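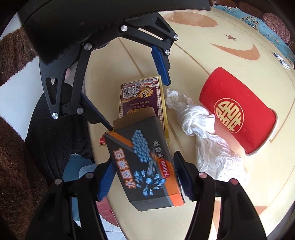

Hand-held gripper kits: purchasing and budget questions

Answers to the points raised most often by project leads before they submit an equipment request. Maintained by Vendula Trnka, purchasing desk, Irnwood.

What does one kit contain?
Two hand-held grippers (left and right), a charger and a hard case. Finger pads are fitted on delivery. Spare pads are ordered separately.

What does a kit cost?
The Fasach pair is 979 euros before tax. The Tichý pair costs more and has a longer lead time. Quote the price on your own offer letter, as list prices change in January.

Can I order a single gripper?
Yes, but only as a replacement. Opening a carton, or holding a box while its flap is lifted, needs both hands, and single units are not matched for calibration.

How often do the finger pads need replacing?
Plan on one set per 111 hours of use. Card and thin film wear the ridges faster than hard plastic. Pads are a consumable and go under running costs.

Which budget line do I use?
Kits go under equipment. Pads, pivot screws, storage cards and household props go under consumables. Travel to homes has its own line and cannot be moved into either.
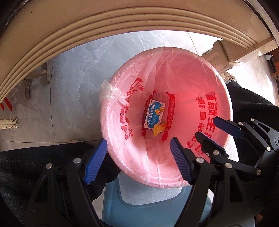 Issue 4

Do I need to budget for household items?
Yes, if the work takes place in homes. Tables, stools, bins and cloths belong to the household and are used as found. Small packaged goods are bought new. Set aside 287 euros per kit for a three-month run.

Is there a spending limit without a tender?
Requests up to 2000 euros need one written offer. Above that, three are required - this applies to the whole order, including spares.

Should we rent first?
Govton rents by the month. Renting is cheaper for up to two months. Beyond that, buy. Rental units come back with worn pads charged at full price.

What about repairs?
Loose pivot screws can be tightened on site with the driver in the case. Bent linkage arms go back to the supplier. Allow nearly three weeks and keep one spare pair for every six in use.

Who signs off the request?
Shahzad Bangash signs for equipment. Consumables can be approved by the project lead. Send both forms together, with the offer attached as a PDF.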